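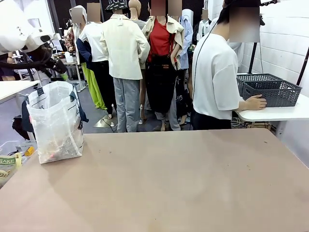 Plastic bag on the worktop, handles up.

Best way to store and reuse carrier bags in a small kitchen?

Posted by Kirkia
I moved into a flat in Ganenbridge in September and the kitchen has one drawer. One! I try to take a cloth bag to the shops but I still end up with plastic ones, and they're now stuffed behind the bread bin, under the sink and inside each other. I hate throwing away something I could use again, so I'd love to hear how other people fold them, how many you keep, and what you do with the ones that are past it. The thin see-through sort are the worst as they puff up again the minute I turn my back.

2 replies

Kollár
Oh, I love this subject! Fold them into triangles. Lay the bag flat, smooth the air out towards the handles, then fold it lengthways until you have a strip a few fingers wide. Start at the bottom and fold the corner up to the side so it makes a triangle, then keep turning it over and over until you reach the handles – tuck those into the last fold and it holds itself shut. The first few take ages and look dreadful, but after that it's 30 seconds a bag and you can do it while the kettle boils.

Mine live in an old ice cream tub and I stop at 11. When the tub is full, the next one goes for recycling. My supermarket has a bin for soft plastics by the trolleys and takes clean, dry bags, but ask at yours first as they don't all do it. Shake out the crumbs and pull off any paper receipts before they go in.

The thin ones are brilliant for lining a bathroom bin, wrapping muddy shoes or keeping paint rollers soft overnight (squeeze the air out and tie it tight). Check for holes before trusting one with anything runny! I've had a whole tin's worth of plum juice down my leg on the number 7 bus.

And keep them well out of reach if you have little ones or a cat visiting.

Prenum
I just hang one on the back of the door and shove the rest in it. Works fine. Folding is lovely if you've got the patience but I haven't.

If you're handy you can sew a tube out of an old tea towel with elastic at both ends, fill from the top and pull from the bottom. Took me an evening, and it takes up no drawer space at all. Don't overfill it or they come out five at a time.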